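Hi all — progress notes for April, covering the Pralterance kitchen and the drinks program it's meant to support. I've kept the numbers light this time (the spreadsheet went over on Friday with the receipts) and used the space to tell you how the room is working now that people are using it every day.

## Where we are

The short version is that the kitchen is open, the fridge is in and running, and we're making and chilling our own iced tea in house, which was the part of the Bandara grant I was most nervous about. Lunch sessions started in the second week of the month. We've run 11 of them so far, and the only one we had to skip was the day the water was off on the whole street.

I promised you a room that could do three jobs: serve the lunch group, store food safely overnight, and give the afternoon classes somewhere to work. The first two are in good shape. The third is coming along, but the afternoon people still have to wait for the lunch things to be put away, and that takes longer than I budgeted for. More on that further down.

## The room

If you visited before the work began you'll remember the long brown counter that took up half the wall and held mostly old paint cans. It's gone! We put in a white table instead, right beside the fridge, and that one change has done more for us than anything else on the list. You can stand things on it while you shuffle the shelves, you can label bottles there, and when a class comes in we can pull it out and work from both sides.

The floor took two tries. The first batch of filler never set properly near the back door and we had to scrape it all up again, so that line in the budget is over. The lighting came in under, thankfully, and the two nearly cancel out. I've marked both in the spreadsheet so you don't have to hunt for them.

Still to do in the room itself:

- a second hook rail by the door for aprons
- a splash panel behind the sink (ordered through Surkum, late)
- something for the window, as the sun comes straight in after two in the afternoon

None of these stops us from opening. The window is the one people complain about.

## The fridge

We went for the gray one in the end. You'll recall I'd asked for a wider model and you very sensibly asked me to measure the doorway first. Well, I measured the doorway, and the gray one it is. It has a big upper compartment and a freezer section underneath with pull-out bins, and so far the split suits us. Drinks and lunch ingredients go up top. Ice, bread and the leftover soup go below.

What I hadn't thought about was the door swing. With the lower door open you need a fair bit of floor, and in the first few days we kept trapping each other against the wall. We moved the table over by a hand's width and it's much better now. I'd still like to try swapping the fridge and the tall cupboard over the summer, when there's less going on — it would cost us a morning's work and an extension lead and I won't be asking you for anything toward it.

We have a cleaning rota for the bins. They slide all the way out, so washing them is easy enough, but they do need to go back in straight or the door won't close flush. We found that out on a Friday evening, naturally. The bread was fine. A bag of peas was not.

## Drinks

Here's the bit I've been looking forward to telling you about. Back when we were buying cans for every session, drinks were our biggest running cost after the gas. Now we brew tea in the morning, let it cool, pour it into clear plastic bottles and get them cold before lunch. We're saving real money, and I think it tastes better too, although the lemon faction and the plain faction are never going to agree.

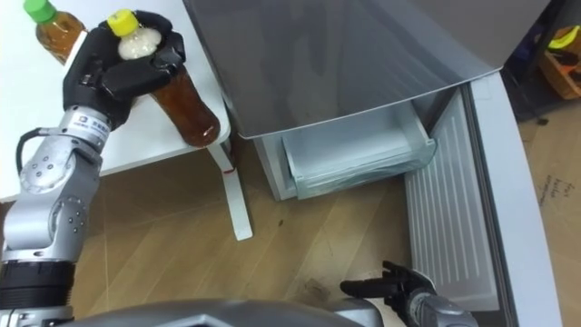 **How do you keep one day's tea from getting mixed up with the next day's?**

Each morning's bottles go in behind the ones already there, and whatever is left after two days gets poured out before the new batch is brewed.

The cap colors started out as pure chance (we bought what the shop had) and they've ended up being useful, so yellow is lemon and green is plain. People learned that in about a day without my having to put a sign up. The bottles hold up well to being washed and reused, but I'm replacing them at the end of every month anyway and I've put that in as a regular cost.

One small thing we've learned is to go easy when moving them about. Tea foams up if you shake it, and if you open a bottle too soon after that you wear some of it. I've had two shirts in the wash this month! We also leave a little space at the top of every bottle now, after a couple of early ones were filled right to the brim and dribbled on the shelf.

Demand is up. We started with 10 bottles a day and we're now at 13 on the warm days, and I expect that to climb again once the garden group is back. The fridge can take it if we're a bit stricter about what else lives on the top shelf. There was half a birthday cake on it for four days.

## What's slower than planned

Putting away. I'd allowed a quarter of an hour after lunch and it's taking closer to double that. Part of it is habit, people stop to talk (and I don't want to lose that), and part of it is that the storage boxes I bought through Prallora are too deep, so everything you want is underneath everything you don't. I've swapped four of them for shallow ones from the office and it already helps. I'd like to replace the rest out of the contingency line, if you're happy with that. The deep ones can go to the garden shed.

The afternoon class schedule is the knock-on. We've had to push the start back on two days of the week, and the baking class especially feels it because they need the oven hot before they can do anything useful. My plan is to let them preheat while the lunch group finishes, and have the bakers come in by the side door. We're trying it out next week.

The recipe cards are also behind. I said they'd be finished this month and they aren't. The text is done, the printing isn't, and I'd sooner wait until we've settled the soup recipe than print the whole lot twice.

## Money, briefly

We're close to plan overall. Flooring is over, lighting is under, drinks are well under, and the splash panel hasn't been billed yet. There's enough in contingency for the shallow boxes and a decent blind for the window, with a bit left in reserve. I'm not asking for any new money in this report.

## What I need from you

- a yes or no on using contingency for the boxes
- a yes or no on the window blind
- the updated reporting form, if there is one — I've been using last year's

## Next month

The hook rail goes up, the splash panel should arrive, and we'll start the first proper food storage session for the lunch group, which will cover what goes on which shelf and how long cooked rice can really be kept. I'm also going to get a cheap thermometer for each fridge compartment and write the readings down every morning, so your next report will have a temperature log attached.

Come by for lunch if you're anywhere near. Any session day is fine, and soup is on from noon. Let me know beforehand if you want lemon, it goes first.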